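Topic: The Cornier cartoon and the Barasa water board recall

prairie_lou wrote:
I've been chewing on this since Saturday, so forgive the length. Most of you will have seen the cartoon Gun-woo Um drew for the county paper, the one with board president Cornier as a plumber, whistling, with his thumb over the end of a hose while a line of folks holding empty buckets stretches off over the hill. I laughed out loud at my kitchen table, I'll admit it. Then I read the little explanation he put underneath, and I stopped laughing, because it says flat out that Cornier "hid" the rate study from the public until after the vote. That's a serious thing to say about a neighbor, even a neighbor who holds office.

I've lived in the Barasa district 39 years and I've disagreed with Cornier on nearly everything, including the color of the pump house. But the rate study was in the January packet. I have the packet. It was a miserable thing to read, and it was stapled behind the mowing contract, but it was there.

okon_creek wrote:
Lou, you know I love you and your rhubarb, but stapled behind the mowing contract is my whole point! Who looks there? The agenda that went up on the door said "routine contracts" and not one word about rates. My own bill went up $55 and the first I heard of it was when I opened the envelope. If a man wants credit for telling people something, he ought to tell them so they can hear it.

As for the cartoon, it's a cartoon. Exaggerating is the job. I have a whole folder of them I clipped over the years, and not a one was fair to anybody.

prairie_lou wrote:
The drawing can exaggerate all it likes, and I'd defend his right to put Cornier in a diaper if he wanted. It's the caption I mind. Once you start writing sentences under the picture you're making a claim, and I think a claim ought to be held to the same standard as anything on the front page. "Buried" would have been fine with me. "Hid" is a different word.

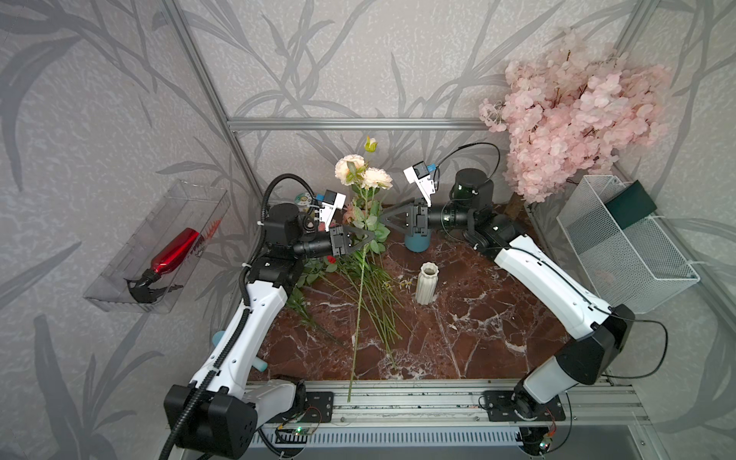 And I'd say the same if it had been drawn about somebody I voted for. Some of you will remember the business over the Numov annexation, when the shoe was on the other foot and a flyer went around saying the other side had "sold" the east well. They hadn't sold it, they'd leased it, and it took two meetings and a lot of hurt feelings to get that straightened out. I handed out that flyer myself, I'm sorry to say, and I've been careful about verbs ever since.

tallgrass_ted wrote:
Buried, hid, I can't get worked up over it. What I care about is the petition. We need 200 signatures for the recall to go on the ballot, and the cartoon has done more for that than all the letters to the editor put together. People who never came to a meeting in their lives are asking me where to sign.

mrs_halfacre wrote:
Ted, that is exactly what worries me, dear. If they're signing on account of the word "hid" and it turns out to be wrong, Cornier is going to stand up at the next meeting with that packet in his hand and wave it, and then where's your recall? I signed, for the record. I signed because of the rates and because he talks over people. I'd like the thing to stand on its own legs.

okon_creek wrote:
That's fair. I still say the agenda was misleading, and I've got a picture of the notice on my phone if anybody wants it. But I'll stop saying he hid it. I'll say he didn't go out of his way - how's that?

prairie_lou wrote:
I can live with that. I've written to Mr. Um, a friendly letter, asking if he'd consider changing the one word. I told him the hose was wonderful. If he answers I'll post it here, with his permission.

tallgrass_ted wrote:
Petition's at the feed store counter until closing, and bring your own pen because the last two walked off.

Comments

Denny R.: The district serves 2,000 households and maybe a dozen of us read the packets. Put the rate study on the front page next time and we could all go back to arguing about the pump house.

wrenhouse: I thought the whistling was the best part. My father was a plumber and he whistled just like that, the same three notes all day long.

Okon Road Reader: Does anyone know if the feed store is taking signatures from renters? I pay the water bill but the house is my aunt's.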